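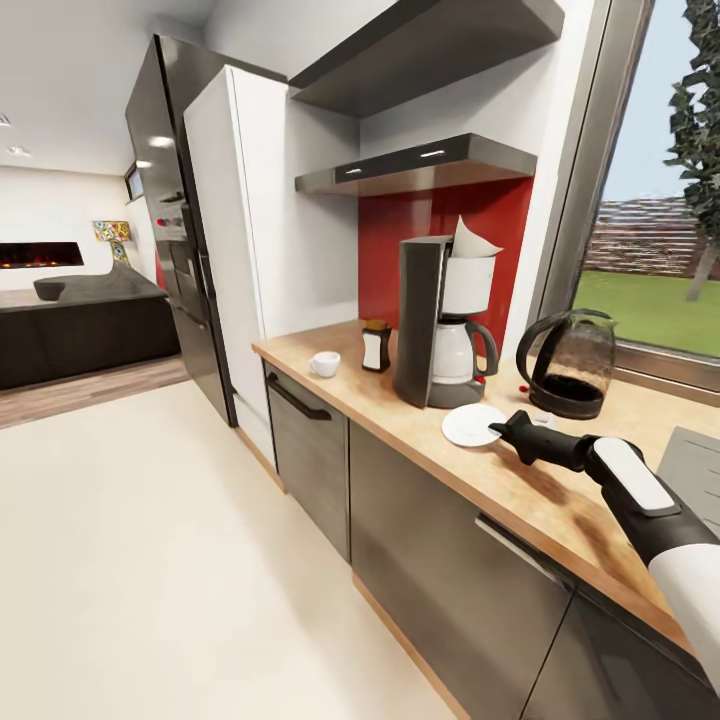
一、项目背景和我们想回答的问题

Cadau 是我们这个学期的课程项目,题目一句话就能说完:让一台机械臂在普通厨房台面上收拾咖啡用具。听上去很小,做起来特别有意思!小碟子、咖啡杯、带把手的壶,每一件的拿法都不同,而且全挤在同一段台面上。

本报告写的是项目的设备规划部分,也就是买什么、租什么、先买哪一样、钱留多少不动。控制算法和抓取策略由另一组同学单独成文,文中只在影响采购的地方提到。

我们现在还没有实体机械臂,全部工作都在仿真里进行。这一点起初让组里有点泄气(谁不想一开学就摸到真家伙),可是做了几周以后,大家反而越做越起劲:很多原本要等设备到货才会碰到的问题,在仿真厨房里提前碰到了,采购清单也因此改了好几轮。

组员分工:Flora Nisbet 负责仿真场景和夹爪选型,Gregor MacKinnon 负责预算表、供应商联络和实验室场地,其余同学轮流做任务测试和记录。报告由两人合写,语气不太统一的地方请老师包涵。

二、仿真厨房给采购提的要求

开头那幅渲染图来自我们的测试场景,夹爪正悬在白色小碟的右侧边缘旁边,手指和碟边差一点就碰上了。我们挑碟子作为第一件测试物,原因写在最早的任务书里:它扁平,又放在硬台面上,夹爪很难从下面伸进去。如果连碟子都能拿,选型就有了底气。

从这个任务倒推,我们列出了几条硬要求。

手指要薄。碟子边缘和台面之间的缝隙很小,厚指尖只能从上方压下去,碟子会被推走。Flora 在仿真里换过几种指尖形状,结论是指尖末端必须能单独更换,最好是螺丝固定,不要胶粘。

腕部不能太臃肿。图里碟子后面紧挨着滴滤咖啡机,咖啡机又靠着红色墙面,夹爪从侧面过来还算宽松,要是从正上方下去,腕部就得避开机身和上方的抽油烟机。我们原先的候选清单里有一款腕部带大法兰的型号,单看参数非常漂亮,放进场景里一试就发现转不过身来,于是划掉了。

伸展距离要够,但没有必要追求最长。台面是一长条,碟子、咖啡机和玻璃电热水壶沿着台面排开。臂再长一档,价格、底座重量和安全围护都跟着上去,我们宁可让底座可以挪动。

透明物体要留出预算。玻璃水壶在渲染里已经够让人头疼了,到了真实相机面前,深度数据会更差。这一条直接影响相机的选择,后文单独讲。

照明也进了清单。仿真里夹爪在台面上投下一块影子,就落在碟子旁边,我们的第一版检测程序很容易受影子干扰。真实实验台需要可以调角度的灯,便宜,可是没写进清单就没有。第一版清单里确实没有。

三、买还是租

这是讨论时间最长的一节,也是 Gregor 最兴奋的一节(他做了一张颜色非常鲜艳的对比表,附在课程共享文件夹里)。

我们联系了两家供应商。Flosel 提供学期租用,合同期 12 周,含一次上门安装和一次线上培训;Vastholm 只卖不租,但对学生项目有教学折扣,机械臂买下来归系里所有,下一届可以接着用。

租用的好处很直接:前期支出少,坏了有人管,学期结束设备搬走,不占场地。缺点同样直接。12 周从签收那天算起,安装、调试、安全检查都要从里面扣。要是仿真部分没有准备好就签收,头一段时间机械臂就只能站在那里等我们写代码。

购买的好处在于长期。系里别的课程也可以用,我们写的底层接口能留给学弟学妹。可是一次性支出会把其他项目全部挤掉,夹爪只能用原厂配的,相机也得降档。我们还问了 Buchanan 楼的实验室管理员,购入设备需要登记、年检,还要指定一位长期负责的老师,这些手续在一个学期内办完很紧张。

最后决定租用。组里有同学坚持认为应该买,他的理由值得记下来:租来的臂到期就走,我们积累的标定数据也跟着失效。作为折中,我们把可以跨型号使用的部件改成购买,包括相机、指尖、灯具和台面道具,这样下一届即使换一台臂,也不用从零开始。

四、预算分配

课程给每组的设备额度是 16 个单位,可以在组内自由分配,但超支不补。我们目前的分配方案如下。

机械臂租用(Flosel,一个合同期):4
计算设备(带独立显卡的工作站,购买):4
夹爪和可更换指尖:2
相机、支架和灯具:2
实验台面、厨房道具和安全围护:2
机动额度:2
合计:16

工作站和机械臂占了同样的额度,这一点在中期汇报时被问过。我们的想法是,仿真到项目最后一天都不会停。真实机械臂上每试一个新动作,都要先在仿真里跑一遍,两边并行,现有的公用机器排队太久。工作站还可以提前买,不必等臂到货,早买一天就早用一天!

夹爪这一项包含一套基础夹爪和多副指尖。指尖打算自己画图、在系里的加工间打印,所以钱主要花在材料和螺丝上。Flora 希望留一点买现成的软质指垫,碟子表面光滑,硬指尖夹上去容易滑。软垫在仿真里的摩擦参数是我们自己估的,真实数值要等拿到样品再测,目前不敢把它当成定论。

相机的预算偏紧。我们的方案是一台固定在支架上看全局,一台装在腕部附近看近处。腕部那台要轻,线还得沿着臂走,这又牵出一笔线缆和扎带的费用。数目很小,但 Gregor 坚持逐项列出,他说上一门课他们组就是被一根转接线耽误的。

道具最好玩。碟子、杯子、滴滤壶都准备去二手店买,多买几只一样的,摔了可以换。咖啡机和水壶只做障碍物,不通电,也不装热水,所以旧的、坏的都行。有同学家里正好有一台淘汰的滴滤咖啡机愿意捐出来,我们已经在清单上把它划成零支出。

机动额度不预先指定用途。动用之前要两位负责人都同意,并且写进周记。

五、采购顺序

顺序比总额更费脑筋。我们的排法是这样的:

第一步,工作站。到货后把仿真环境迁移过去,确认现有场景能正常运行。

第二步,相机、灯具和台面。先在 Buchanan 楼的实验间把台面搭起来,没有机械臂也能拍数据,也能验证玻璃水壶到底有多难识别。

第三步,夹爪和指尖样品。夹爪可以单独固定在桌上做开合测试,用手把碟子递过去,看不同角度能不能夹稳。

第四步,机械臂。只有前三步都过了检查,才通知 Flosel 发货,合同期从那时开始计算。

把最贵的租用项放到最后,是整份计划里我们最得意的一处安排。代价是如果前面拖延,租期就会碰上期末,所以我们在每一步之间都设了检查会,时间固定在星期四下午,指导老师参加。检查会没有通过就不进入下一步,哪怕东西已经在仓库里了。

六、场地和安全

实验间的门宽、桌面承重和插座位置都已经量过,记录在场地表里。现有的桌子承重足够,可是桌脚有点晃,机械臂加减速时会带着相机支架一起抖。解决办法是把相机支架和机械臂底座分开安装,支架固定到墙面导轨上。墙面打孔要向楼宇管理处申请,表格已经交了,还在等回复。

围护采用透明挡板加门开关,门一开机械臂就停。急停按钮放 2 个,一个在操作位,一个在门边。仿真里从来不用考虑人站在哪里,所以这一块我们是从头学的,读了供应商的安装手册,又请实验室管理员带着走了一遍流程。他提了一个我们完全没想到的问题:碟子夹碎了怎么办?于是清单里多了一块带边沿的防滑垫、一副防割手套和一只硬质废料盒。

七、风险和备选方案

租期不够用。Flosel 同意到期前可以续租,但要看下一家客户的排期,我们不能指望。备选做法是缩小任务范围,只做碟子和杯子,壶类留给下一届。

仿真和真实差得太远。这是我们最担心的,也是最想亲眼看到结果的。仿真里的台面绝对平整,碟子的重量和摩擦是我们填进去的数字。为了减少意外,我们计划在第二步搭好台面以后,把真实道具逐件称重、量尺寸,再回头修改仿真参数。这个工作很琐碎,但报名的同学居然最多。

夹爪不合适。基础夹爪的开口如果夹不住壶的把手,就动用机动额度换一副行程更大的,先不换臂。Vastholm 的夹爪可以单独购买,接口能不能和 Flosel 的臂对上,需要一块转接板,图纸 Flora 已经画了第一版,还没有加工。

人手冲突。期中前后大家都有别的课要交作业,我们把设备到货尽量避开那段时间,签收和开箱必须有两人在场,并且拍照存档。

八、目前进度

仿真场景已经可以稳定运行,碟子任务的接近动作已经写好,抓取动作还在调。工作站的询价已经完成,等系里审批。相机型号在两款之间没有定下来,要看样机在玻璃水壶上的表现。台面和道具开始收集,二手店的杯子便宜得让人想多买几只(已经克制住了)。

Flosel 的租用报价有效期到这个学期中段,Gregor 会在到期前再确认一次价格和发货所需的时间。Vastholm 那边我们也如实说明了这次不买臂,对方仍然愿意借夹爪样品给我们试用,运费由我们承担,从机动额度里出。

下一份报告会附上真实道具的称重和尺寸表、相机样机的测试结果,以及各项已支出的单据。指尖图纸的最新版本放在共享文件夹的 Cadau 目录下,有想法的同学请直接在文件里留言,Flora 每周会统一回复。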